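Kitchen worktop

A kitchen worktop, also called a countertop or bench top, is the flat surface on which food is prepared. It usually sits on top of base cupboards and runs along one or more walls, although it may also stand free as an island.

History

Before fitted kitchens became common, most cooking work was done at a loose table in the middle of the room. Tables were scrubbed with sand or soda and planed down when they grew too rough. The long, unbroken worktop spread with the fitted kitchen in the twentieth century, when cupboards began to be made to a shared height and depth.

In the market town of Jornow, houses built for workers at the Mallow quarry had a stone slab beside the sink from the start. A survey of the estate listed 569 houses, of which 420 still had the first slab in place. Most were plain and grey, with a shallow slope towards the sink.

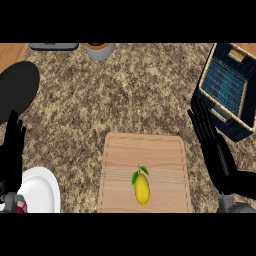
Jendelwood Household Reference
Text by the Kitchens and Sculleries desk. Last revised 12th March.

Materials

Granite is a hard rock made up of several minerals, and this gives it a speckled look. Colours range from near white to black, with tan, brown and pink between. It stands up well to heat and scratches but can stain if oil is left on it, so many slabs are sealed. Edges may be left square or rounded off.

Wood is warmer to the touch and easier to cut on site. It needs regular oiling, and the area near the tap is often the first to darken. Laminate, a thin printed sheet glued to a board, is cheaper and lighter - its weak point is the joint, where water can get in and swell the core.

Use and care

Knives are blunted quickly by stone, and a separate cutting board is normally used on top. Lemon juice and vinegar do little harm to most granite but will mark marble and limestone, which both contain calcite. Spills on either should be wiped up at once.

Slabs from Mallow were sold in 4 thicknesses and carried a small stamp on the underside. The thinnest, known in the trade as Tu, was meant for shelves and pantry ledges. It was withdrawn one November after over 9 years on sale, and the remaining stock was cut up for window sills.

See also: Larder; Scullery; Draining board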